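The Bonside Basket
Sold by Cusgate, one size, bright blue

I started stocking the Bonside because I wanted one for my own kitchen and couldn't find a basket I liked. Everything I tried was either a solid tub that held crumbs forever, or one of those wire things that leaves rust rings on the shelf. The Bonside is plain perforated plastic, rectangular, with small square holes across the floor and up the sides, and a rim that flares out just a little so your fingers have something to grab. It's a very ordinary object and I'm a bit too fond of it!

I use mine for the stuff that never gets a proper home. Snack bags, a can or two, the tape, the food trays I keep meaning to take back out to the garage. At the end of the day it all goes in the basket, the basket goes on the shelf, and I get my table back. Mornings I pull out what I need (usually the tape – always the tape) and leave the rest where it is.

Dayana Ospina, who packs our orders, keeps hers on the packing bench and swears by putting the small things along one wall first and the bulky things in after. I used to just throw it all in. She's right, it does go in better her way, and you can still see the little things through the holes when the basket's full.

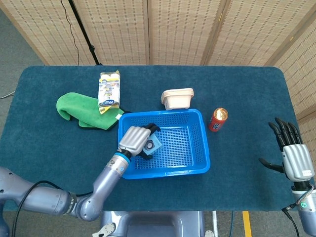

The other thing I get asked a lot is what to put under it. Plastic on a bare tabletop slides, and if you have a nice table you won't love the noise either. I like a felt cloth, something fairly dense in a dark color so it doesn't show every bit of lint. We carry the Wasmont table felt if you need one, cut to order, and a plain microfiber towel works fine for a smaller spot. I keep a green one next to the basket anyway for wiping cans down before they go in.

What it's good for

Pantry odds and ends, snack packs, canned drinks, craft supplies, bath toys, the pile by the back door. It drains, so you can put it in the sink, rinse whatever's in it and let the whole thing drip. I've done that with potatoes more times than I can remember.

What it's not so good for

Loose screws, beads, rice, anything tiny. The holes are small but they are holes, and I've picked enough thumbtacks off the floor to say so. If you want it for hardware, drop a liner in the bottom. Our Okabe liners fit, or cut a piece of cardboard and save yourself the money.

I also wouldn't leave it out in full sun all summer. Mine sat on the porch until September one year and the color faded on one side. Still in use, just not as pretty.

Cleaning

Warm water, dish soap, a soft brush for the corners. I don't put mine in the dishwasher. A customer, Mirela Evangelista, wrote to say she runs hers on the top rack and it has come out fine so far, so do what you like with that, but I can't take it back if it warps.

A few things people email about

Does it have a lid? No, sorry. I've asked the maker twice.

Does it come in other colors? Not right now. There was a gray for a while and it sold so slowly I stopped ordering it. If blue really won't work in your kitchen, tell me, I do keep a list.

Can I order a lot of them? Yes, please do! I can usually send up to 100 from the shelf. For anything over that, write first so I can check the stockroom – a school order last fall took 143 in one go and I had to make everyone else wait.

Ordering

Baskets ship flat-bottom down in a plain carton with paper around them. Orders in before noon go out the same afternoon. If one shows up cracked, send me a photo of the basket and the carton and I'll mail another. Keep the cracked one, they make decent planters.

Item number 3220. Wasmont felt and Okabe liners are listed separately under Table and Shelf.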